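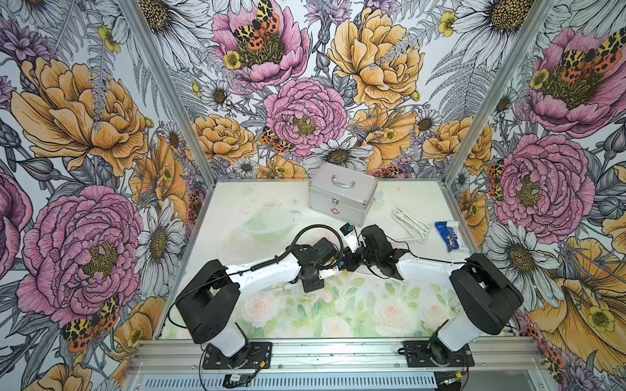 The two arms at Trorkitz in Skarngate, with the first aid case at the back of the table and a bundle of white cord beside it.

SKARNGATE WORKSHOP SPENDS ITS OCTOBER TEACHING A PAIR OF ARMS TO PLUG THINGS IN

If you have walked past the old dye works in Skarngate on a weekday evening this month and noticed the lights on at the far end, upstairs, well past the hour when sensible people have gone home for supper, you were looking at the Trorkitz workshop. The small robotics firm has been there since spring, and through October it has been busy with the slow part of the job, the part where a person sits down and shows a machine how to do something, and then shows it again, and again after that, until the clock says it is time to go and catch the bus.

The project is called Skimivgate, and the idea behind it is easy enough to say over a cup of coffee. Trorkitz would like a pair of robot arms to be able to handle the small, fiddly, everyday objects that live on desks and in kitchen drawers and at the bottom of bags. Cables and plugs are high on the list. To get there, the arms need examples, and the examples have to come from people, who guide the arms by hand through each task while the cameras and the motors keep a record of everything that happens.

On Wednesday the team finished the day with 164 usable recordings, the best single day they have had so far, and they were good enough to let us come up and sit in the corner for the afternoon shift.

"You have caught us on a cheerful day," said Svenja Hämmerli, who looks after the recording sessions and who had a pencil behind each ear when we arrived and, as far as we could tell, when we left. "Last week you would have had me on the phone about a motor the whole time. Today everybody just got on with it."

The way it works at Trorkitz is that the person doing the teaching sits on a stool and holds a pair of handles, jointed the same way as the big arms. Move a handle and the arm moves. Squeeze, and the gripper closes. It looks wonderfully simple when Hämmerli does it and it is not simple at all when a newspaper writer does it (we were given a turn, and the less said about that the better, except that everyone was very kind and the recording was thrown out on the spot).

A single recording begins with the task being read aloud, in plain words, from a card. "Pick up the white connector" is one. "Turn the connector toward the hub" is another. The person at the handles takes a breath, says "going," does the task, says "done," and puts the handles down. Then somebody moves the objects a little, so that the next one is never quite the same as the last, and the whole business starts over. Shifts run for 2 hours and then you swap, and Hämmerli is strict on that point, since she says she can tell from the recordings when someone has been on the stool too long. The arms start to wander. People begin to reach for things in a hurry and then stop short.

"A tired person teaches a tired robot," is how she put it, and then she laughed and said we should please not make that the headline.
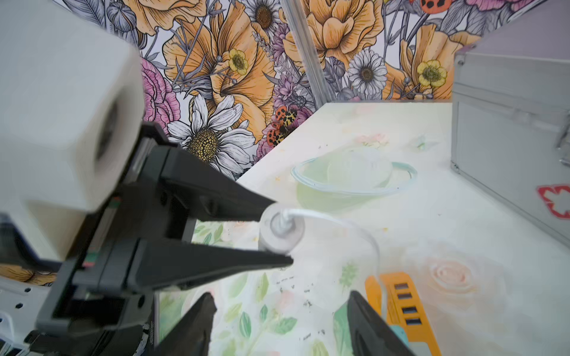

One gripper holds a white cable connector between its fingertips. The orange USB hub lies on the table near the second gripper.

The connector has been the great puzzle of the month. A block or a cup will wait patiently for you wherever you put it down, Hämmerli explained, but a plug has a cable behind it, and the cable has its own opinions. Lift the plug and the cable swings. Turn it, and the cable may turn it back. People deal with this all day long without giving it a thought, and it takes a surprising amount of patience to watch yourself do it and then do it slowly, through a pair of metal fingers, in such a way that a learning system can get some good out of it.

Cameras help. Besides the fixed view over the table there are small ones that ride along at the grippers, and those close-up views are the ones the team argues over most happily at lunch. From far away a grasp can look perfectly fine. Up close you may see that the fingers have the plug by its very edge, and that sort of recording gets a note beside it.

The notes are the department of Notburga Gisler, who founded the firm and whose family name was on a sewing machine repair shop in this same town for a good many years (older readers will remember Gisler on the corner by the bridge, and the bell on the door that stuck). She grew up under that counter, more or less, and she told us she still thinks of the present work as a branch of the old one. Her father could thread a machine in the dark. He could not explain to anyone how he did it, though he tried, and she has been interested ever since in the gap between what hands know and what people can put into words.

"He would say, well, you feel for it," Gisler told us. "And I would say, feel for what? And he would take my hand and put it there. I think of that a great deal. We are taking the robot's hand and putting it there."

She reads through each day's recordings herself in the evening and sorts them. Clean ones go in one folder. Ones with a fumble and a good recovery go in another, and she is particularly fond of these, because a system which has only ever been shown perfect grasps has no notion what to do after a poor one. Ones where the person gave up, or sneezed, or was asked a question in the middle by a visiting writer, are put aside. She keeps them, too, although she admits that she is not yet certain what for.

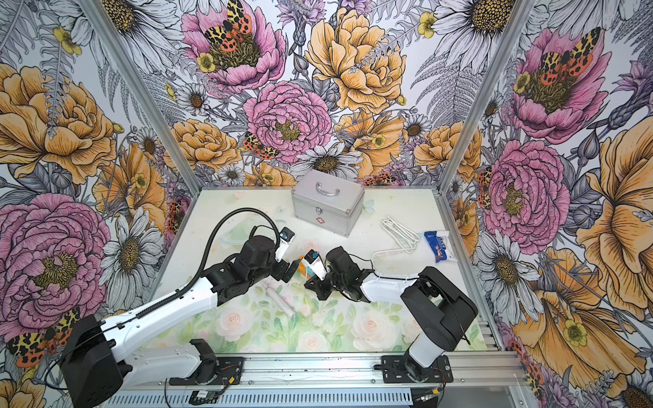
The tasks for both arms together are the newest part of the program and take the most getting used to. One hand holding a thing steady for the other is something we all pick up as small children, and then never think of again until a shoelace breaks. On the stool you have to keep both handles in mind at once. Hämmerli's advice to beginners is to let one hand be boring. Decide which one is going to do the holding, bring it in first, let it settle, and only then bring in the other. The new people all want to move both at the same moment, she said, and they end up with the grippers bumping noses in the middle.

There are 7 people trained to sit at the handles at present, and they are a nice mixed bunch. A retired piano tuner comes in on the early shift and has, by general agreement, the lightest touch in the building. Two are students at the technical college who cycle over after class. The others mostly heard of it from a card pinned up at the library, and a few more would be welcome. You don't need to know a thing about robots, Gisler said, and she would almost prefer it if you didn't, as people who do tend to move the way they think a robot ought to.

It matters to her that they don't all do it alike. The piano tuner comes at a plug from above. One of the students always slides in low, close to the table. Gisler used to think she should write down the proper way and ask everyone to follow it, and for the first weeks she did, and the recordings were very tidy and the arms that learned from them were hopeless the moment anything was moved. So the sheet with the proper way has come down off the wall. What is left on the cards is only the task, and how you get there is up to you.

How well have the arms learned, then? We asked, naturally, and we got a careful answer. The first system trained on the October recordings will be tried once the month is over, and until then Gisler would sooner not guess. An earlier one, trained on a much smaller pile, could manage a plain pick-up on a good day and was apt to lose interest in a cable halfway. She expects the next one to be better at holding on. Putting a plug into a port, all by itself, from any starting position, she thinks of as a job for next year, and she said so without any sign of impatience.

In the meantime the shifts go on. By the end of our afternoon it was getting dark outside, the stool had changed hands again, and the piano tuner, who was supposed to have gone home at noon, had come back for a scarf and stayed to watch. Hämmerli read out the next card. "Going," said the student on the stool, and we all went quiet, and the handles moved.

Anyone in Skarngate who would like to try a shift can leave a name at the Trorkitz door, up the outside stairs at the back of the dye works. New people do 2 practice sessions with Hämmerli before anything they record is kept, and tea is provided. Please knock hard, as it can be difficult to hear from the far end of the room, and do mind the third step, which has been loose since the summer and is due to be fixed.

We use cookies to remember your settings and to see which stories are read. By continuing to use this site you agree to our use of cookies. Accept Manage settings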